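Keeping a family car's boot and cabin tidy
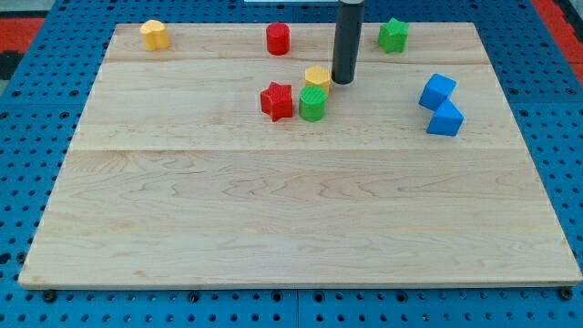 Small coloured blocks on a maple board.

Vacuum the boot before you wash the carpet mats. Grit left in the pile turns to mud once it gets wet.

For the mats, mix 2 capfuls of mild shampoo into a bucket of warm water, scrub, rinse and hang them up overnight — never put them back damp.

Wipe door seals with a soft cloth and plain water. In August, check them again for dust.

Leather seats want a barely damp cloth, then a dry one. Keep cleaner off the stitching.

Elif Naz Ağca, 25 January 2020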